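We sell one piece of software and I wrote most of it, so you get me instead of a brochure. It's called Sallard, it's a bimanual planner and grasp checker for cloth, and if you've ever tried to get two robot arms to put a shirt on a hanger you already know why somebody would spend years on this. Shirts are awful! They have no fixed shape, they hide their own openings, and they cling to whatever you wanted them to let go of.

## What you get

Sallard sits between your cameras and your arm driver. You give it a view of the whole cell plus one camera per wrist, it gives you back paired trajectories for both arms, and it keeps checking the grasp the whole way through. It runs on a normal workstation with a decent graphics card. The planner, the grasp checker and the replay tool all come in the one license (I hate buying modules, so I don't sell them).

The grasp checker is the part I'd show you first if you came by the shop in Dindthorpe. It looks at the wrist view and works out what's between the fingers, which way it points, and how much it could swing. Hangers were our torture test. They're thin and shiny and they love to rotate in a pinch grip, and a few degrees of twist at the stem is a lot of twist out at the shoulder.

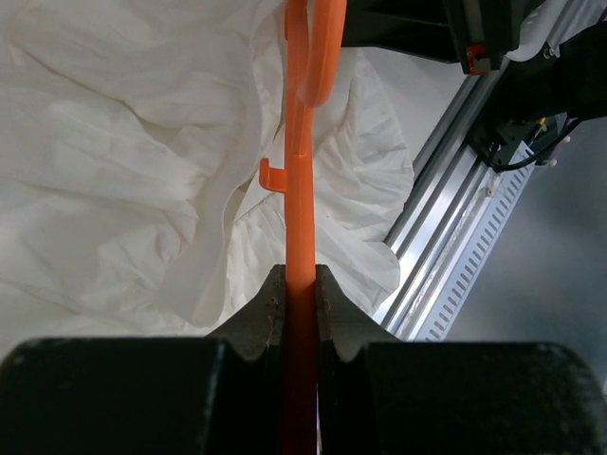 *Wrist view: orange hanger held by the stem, garment behind it.*

You set a twist limit per object. When the estimate goes over it, Sallard can regrasp, slow down, or hand control back to you, and which of those happens is one line in the config. Out of the box it slows down. I went back and forth on that default for most of a winter and I'm still happy with it.

## The two-arm part

Planning for one arm is a solved-enough problem that you can download it. Two arms over the same heap of fabric is where things get interesting, because they're always about to be in each other's way and the cloth connects them even when the grippers are nowhere near each other. Sallard plans both arms as one system. It also keeps a keep-out shape for every cable loop you tell it about, and please do tell it about them, I've unplugged more of my own hardware than I care to admit.

You draw the cell once in the setup tool: rail, walls, table, stand, anything the arms could bump. Most people get through it in an afternoon. After that you only touch it when you move something.

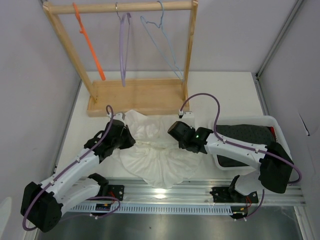 A reader going by Remholm wrote in to ask whether the cell drawing has to be that exact, and said their own stand gets bumped every other shift and they weren't about to redraw it each time. Fair question! Fixed stuff like the rail and walls should be right. For things that wander, mark them as "loose" and the overview camera will re-find them before each plan. It adds 220 milliseconds. Remholm wrote back that they could live with that, and then asked for a dark theme.

## Perception, or why we still want wrist cameras

I get asked a lot if you can skip the wrist cameras and save some money. You can, and the planner will run, but you lose the grasp checker and honestly I'd feel bad taking your money for what's left. An overhead view is great for where things are. For the last bit of the approach, when the fingers are close and the hook is small, you want eyes right there. 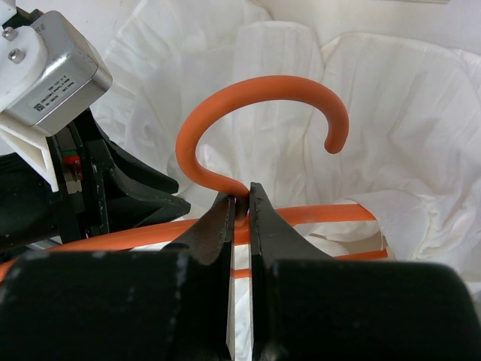
The other thing close-up views buy you is edge finding. Sallard has a cloth model (its code name was Aliyu and the name stuck, so that's what you'll see in the logs) that looks for hems, folds and openings and ranks them as places to grab. It's trained on rumpled fabric, so please don't iron anything for its benefit. White on white is the hardest case. If you mostly handle pale garments on a pale table, turn on the shading mode and lock your camera exposure. Auto exposure will wreck your day.

Aliyu gives every candidate a score and you choose the cutoff. Set it high and the arms get picky and slow, set it low and they get brave.
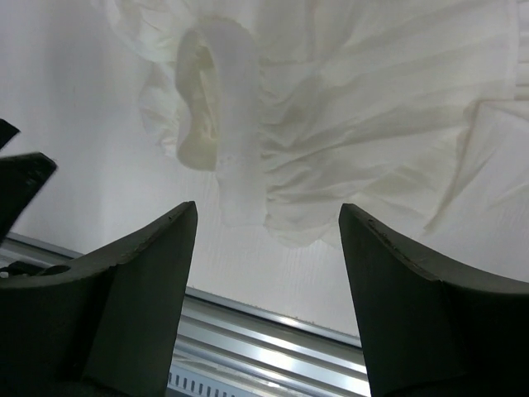 *Open fingers near a ruffled edge, wrist camera.*

## Replay

Every run gets saved with all the camera streams, both plans and the scores, lined up on one timeline. You can scrub to any moment, change a setting, and have the planner tell you what it would have done. Nothing moves, so you can do it at your desk at 6 in the evening with a sandwich. Logs get big, so there's a cap, set to 800 runs, and the oldest ones drop off first. Star a run to keep it.

## Stuff it doesn't do

- No folding yet. I'm working on it and I won't give you a date.
- No more than 2 arms per cell.
- No force control of its own. If your arm driver has it, we pass the limits through.
- Clear plastic hangers are hit or miss. Colored ones are much easier.

## Trying it

There's a trial with everything switched on, and it comes with a sample cell file and a handful of recorded runs so you can play with replay before you wire up any hardware. Send me your arm model and your camera list first and I'll tell you if the driver is ready or if you'd be the guinea pig. The next release is planned for September and trial users get it too.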